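Alinden Household Letter
January 2024
By Severino Barroso
Reading time: 7 minutes

The winter care of woven things

In the August letter I promised to write about baskets, and then the space went to the problem of moths. Several of you reminded me. Now the heating is on in most of our houses and the air is very dry, so it is the correct season for the subject.

I did not grow up with the idea that a basket needs care. In the house of my parents there was one for bread, one for potatoes, and one under the stairs where everything without a place was put. When one of them broke, my father cut off the broken end with his pocket knife and it continued to serve. I believe many of us have lived the same way with them. It was only when I came to live in Bremon, and rented two rooms above the old Echevarría shop, that I learned how much can be done for a basket with a bowl of water and a little patience. The shop sold rope, brushes, chair seats and baskets of every kind, and there was a bench at the back where repairs were made. I was allowed to sit there in the evenings, at first to be warm.

First, the material. People say "wicker" as if it was the name of a plant, but wicker is the name of the way of working. A wicker basket can be made of willow, of rattan, of split wood, of twisted paper, or of a plastic that imitates all of these. It is important to know which one you have before you bring water near it. Willow and rattan like some moisture. Twisted paper does not like it at all and will swell and lose its form. Plastic does not care.

To find out, look for an end that sticks out on the underside or on the inside. Willow rods are round and usually have a small soft center, a pith. Rattan has no hollow and no pith; the cut end looks like the end of a very fine sponge, with many small holes. If you can open the end with your fingernail and it unrolls into a flat ribbon, it is paper. Plastic strands are all exactly the same thickness from one side of the basket to the other, and no plant does that.

Color will not help you much. Brown baskets may be willow that was boiled with the bark on, or pale material that was stained later, or paper with varnish. A stain can come off on a damp cloth, so please try first on the bottom. 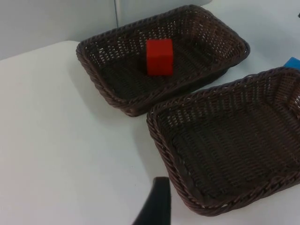 My grandmother put hers out in the rain, one reader wrote to me after the August letter, and she would have laughed at anybody who used a brush. The same reader asked if all this attention is necessary for an object that costs less than a lunch. She still uses two of the baskets that stood in that rain, one for pegs and one for onions, and she says that they make no noise when she lifts them.

I have thought about her letter quite a lot. The grandmother was right, at least for willow. A short rain in mild weather is very good for it. What is bad is to leave it wet, or to dry it too quickly near a stove. The rain of the grandmother was followed, I suppose, by a shady yard with some wind, and that is the best drying place that exists. Those of us who live in apartments must make a little theater to get the same result.

So, what I do myself, once in the winter, for willow and rattan only:

I take the basket outside or to the staircase and turn it upside down. I hit it softly with the flat hand. A surprising quantity of crumbs and dust will fall. Then I go over it with a dry paintbrush, one with long natural hair, always in the direction of the weaving and then across. The vacuum cleaner is also possible, if it has a brush head, but keep it away from any strand which is already lifted.

After this I fill the bathtub with lukewarm water, only enough to cover the basket, and leave it in for 3 minutes. Not longer. If the basket is painted or varnished I do not put it in the bath, I only spray it lightly on the inside, where the varnish is normally thinner. I take it out, shake it, and press it back into its form with both hands. A wet basket remembers the last form that it had, so if one corner has fallen in, you can correct it now. I put a towel inside, rolled firmly, to hold the walls. Then it stands in the coldest room with the window a little open until it feels dry, and after that one more night.

Do not use soap unless there is grease. If there is grease, use one drop on a soft toothbrush and rinse well. Do not use furniture oil. I did it once to a log basket, with the best intentions, and the dust of that entire winter attached itself to the oil. I never got it clean again, and it now lives in the cellar with the flower pots.

Now the rim. In my experience it is nearly always the rim or the handle that goes first, and it is a pity to throw away a sound basket for it. A rim is not decoration. It is the end of all the upright rods, bent down and woven behind each other, and when one of them jumps out the neighbors become loose too. So one should not wait. If you see one end standing up, wet it with a cloth for an hour, then push it back to where it came from with a blunt tool. At Echevarría they used a bone tool for this, but the handle of a small spoon is good enough. A little wood glue on the tip, and a clothespin over it until the next day.
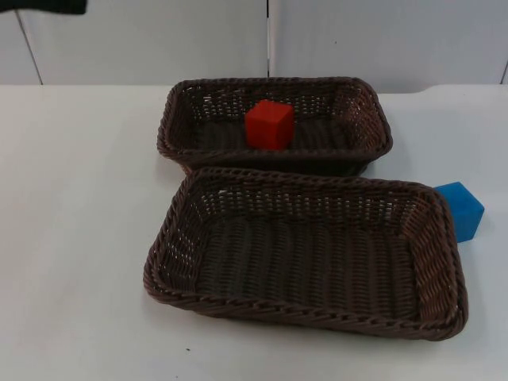
If a piece of the rim is completely missing, it can be replaced with a piece of the same thickness. You can buy willow in small bundles from the growers on the Prenus, who cut in winter and sell until the spring. A bundle of the 70 centimeter length is more than you will need for a lifetime of small repairs, so I suggest that 2 households share one. Soak the rods in the tub overnight before using them. The instructions on the bundle tell you to soak longer, and for thick rods they are right, but for a rim the thin ones are what you want. A new rod will be paler than the others for a few years. I have stopped trying to hide this with tea or coffee. It looked dirty, and the smell stayed in the hall.

Handles are more difficult and I will say frankly that I do not repair the handle of a basket which carries weight. I have seen one open on the station stairs in Bremon with a full load of pears. If the handle supports a child's toys, or dry laundry, then by all means wrap it. If it must carry wood or bottles, bring it to somebody who does it for a living.

A word on placing. The worst position for a woven basket is the one where almost everybody puts it, beside the radiator or under a sunny window. The fibers lose their moisture, and the first sign is the noise: a basket that creaks very much when you lift it is asking for water. The second worst position is directly on a stone floor that gets damp. There you will find gray spots on the underside after one season. Brush them off outside, wipe with water and a little white vinegar, dry well, and in future put two strips of cork under it. The table, the shelf and the top of the wardrobe are all good places.

Also, please do not put baskets one inside the other for the whole summer. I know it saves space, I do it also in the kitchen for some days. But the inner one presses on the rim of the outer one, the air cannot move between them, and in August everything in between gets sticky. If you must, put a sheet of newspaper between and turn them now and then.
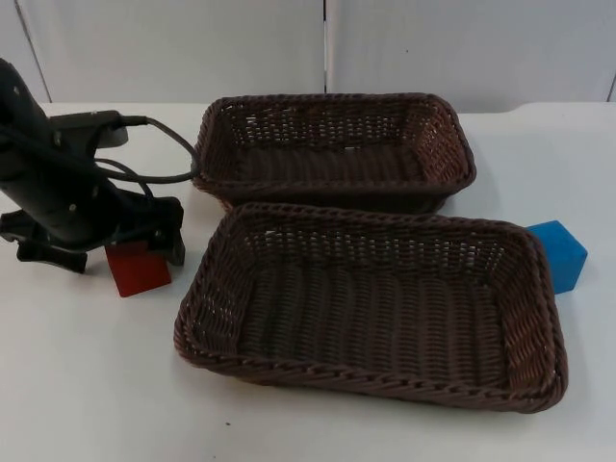 There remains the question of small holes. Little beetles may live in willow that was not peeled. If you find fine, pale powder under the basket, and round holes as small as the head of a pin, put the whole thing in a plastic bag and then in the freezer for a week. Take it out, leave it in the bag for one day at room temperature, and put it back for another week. A big basket will not go into a home freezer, of course. In that case a cold balcony in a hard January may help, but I would not promise it, and I would keep the basket away from the others until the summer has passed without powder.

Somebody asked me also about lining. A lining of cotton is a good thing for bread and for knitting wool, which catches on every rough end. Make it with ties and not with glue, so that you can wash it and so that the basket can breathe. For fruit I prefer no lining, and for eggs a handful of straw, changed often.

The old price book of the Echevarría shop is still in my possession, with the repairs written in pencil beside the sales. Repair 467 is the log basket of a schoolteacher, "new foot, rim both sides," and next to it in another hand, "again." I would like to print a page or two of it in a later letter if the scan is clear enough.

Questions on baskets can be sent to the usual address. If you write about a repair, please tell me what is the material, or if you do not know it, what the cut end looks like. The next letter will be on the descaling of kettles and on the storage of wool blankets, as was already announced.

You receive this letter as a subscriber of the Alinden Household Letter. To change your address or stop receiving it, use the link at the foot of the message.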